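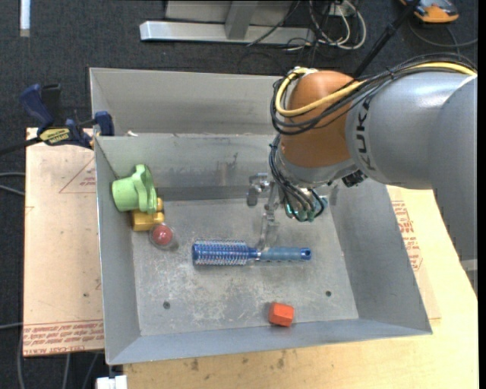
KUKA arm and metal bin, with a blue hairbrush

Famwood Cycling Association
Youth and Adult Road Riding Program
Progress report to the Bonier Fund, October to January
Wed 21 January

Summary

The program is running on schedule except for the spring ride, which has moved to a new route. We have 40 riders signed up, split between the adult beginner group and the youth group. Spending to date is $2,738 against the first payment. One item, the loaner bikes, cost more than planned. One item, the first aid training, cost less.

Training rides

Saturday rides began in October and have gone out from the Voyle parking lot every week the roads were clear. When there was ice we met indoors on trainers at the middle school gym. The gym sessions were meant as a backup, but several adult riders asked to keep them as a second weekly session, and we have added one on Tuesday evenings through the end of March.

The adult group started with flat out-and-back rides on the river road and moved to the Vekau loop before the holidays. The loop has one real climb, on the north side, and most of the group had never ridden anything like it. Two riders walked the top section the first time. Both have since ridden the whole thing. We now split into a faster and a slower group at the bottom of the climb and meet again at the church, where there is water and a place to stand out of the wind.

The youth group does shorter rides and more skills work: riding in a straight line while looking back, signaling, braking on a downhill, passing a bottle. Daichi Oda leads these sessions and has written up a skills sheet that each rider keeps and gets signed as they go. The sheet has been useful with parents, who had been asking when their kids would be ready to ride on open roads. The answer is when the sheet is complete and Daichi has ridden with them twice.

We had planned to start the youth group on paceline riding this winter. That has been put off until spring. The group's speeds are too far apart right now and the shoulder on the river road is full of sand.

Equipment

The grant application listed loaner bikes, helmets, lights and a repair kit for each ride leader. All of it has been bought. The bikes came to more than the estimate for two reasons. The smallest frame size was out of stock in the model we had priced, so we took the next model up in that size. We also had to replace the tires on all of them, as the ones they came with were too worn for winter roads.

We have 5 loaner bikes in use. Riders sign them out for the month and bring them back clean. One came back with a bent derailleur hanger, which was fixed for the cost of the part. A spare hanger for each model is now in the parts box.

Lights turned out to be more important than we expected. Late afternoon rides in December finished close to dark, and every rider now has to have a front and rear light on and working before leaving the lot. We lend them out to anyone who comes without.

Spring ride

The spring ride was planned as a one-day event from Famwood to the lake and back. In November the county told us that the bridge on the lake road will be closed for deck work through June, and the detour uses a stretch of highway that we will not send new riders on.

The new route goes out over the Vekau loop and continues east to Bonier Hill before turning back. It is shorter than the lake route but has 2,018 feet of climbing, a good deal more than the old one. A shorter option turns around at the Voyle crossroads and skips the hill. Youth riders will do the shorter option with a leader at the front and one at the back.

The change affects a few things in the original plan:

Feed stops. There will be two, at the crossroads and at the foot of the hill on the east side. The landowner at the crossroads has agreed in writing. We are still waiting on the second.

Support cars. One car was enough for the lake route. The new route needs two, one for each option. Drivers have been found for both, and both will carry a floor pump, spare tubes in the common sizes and a rack.

Permits. The county permit had to be filed again for the new roads. It was sent in before the holidays and we have been told to expect an answer in February.

Start time. Moved earlier by half an hour to give the long route enough time at the hill.

Budget

Spending is within the total for the first period. The bikes and tires went over by a small amount and that was covered by the first aid line, where the fire department ran the class for the price of the booklets. We are not asking for any change to the grant amount. We do ask for approval to move what is left in the first aid line to support car fuel and the second feed stop. A line-by-line sheet and receipts were sent separately.

Problems and open questions

Attendance in the youth group dropped in December and has only partly come back. Some of this is basketball season. Some of it is getting to the lot, which is on the far side of town from the middle school. From February the youth rides will start at the school every other week – we will compare turnout at the two locations and report on it next time.

We are short one ride leader for the faster adult group. Daichi has been covering it along with the youth sessions, and that can't go on once the spring schedule starts. Two of the adult riders have said they are interested and will do the leader course in March if there is room.

The second feed stop is not settled. If we can't get permission there, the fallback is a pull-off half a mile farther on. It has less parking, but it would work for one car and a table.

Next period

Tuesday gym sessions end with March. Paceline practice for the youth group starts once the shoulder has been swept. Both groups will ride the full short option at least once before the event, and the adults will ride the Bonier Hill section on its own. The next report will cover the spring ride itself, final rider numbers and the condition of the loaner bikes.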